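Callinlow wrist-view fault set, README

Revision 2019-10-30. Maintainer: Deirdre Mulligan. Fault analysis: Mawuli Baidoo.

Recordings from wrist-mounted cameras in the Avitholm lab, kept because the arm or hand entered a protective stop during a run. Sample views: 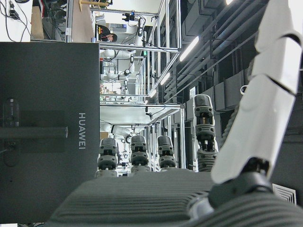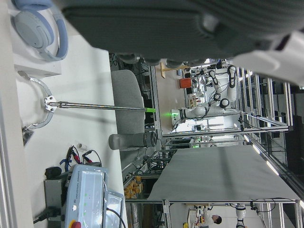 Wrist-camera views, Avitholm lab. First: four-fingered hand beside a box marked HUAWEI. Second: gripper finger over a bench with headphones and cabling, sideways view.

Contents

604 episodes. 400 ended in a protective stop, 200 were halted by the operator, and 4 have no recorded cause. Each episode folder holds video, joint positions, motor current and the controller log.

Fault

In February the Fiadzo driver began to drop finger position updates when the wrist video stream was running. The controller held the last good value and kept closing. Motor current rose until the limit of 2000 mA was reached and the hand stopped. After the stop, the logged finger positions can be wrong for up to 200 ms. Do not use them as contact labels.

The fault was traced to a shared buffer in Pillow, our logging service. A full buffer blocked the driver thread. The driver now writes to its own queue, and a missed update stops the hand at once. Episodes recorded before the fix have the flag stale_pos set to 1.

Known problems

- Camera and joint clocks are not synchronized. Align on the first motion in each episode.
- Image orientation changes with wrist rotation and has not been corrected.
- People appear in the background of some views. Blur faces before sharing outside the lab.
- The operator halt time is when the log entry was written, so it lags the button press.

Replay

Do not replay flagged trajectories on hardware. Simulation only. The replay script rejects stale_pos episodes unless --force is given; --force is disabled on the cell computers.

Send corrections to Deirdre with the episode number and the log line.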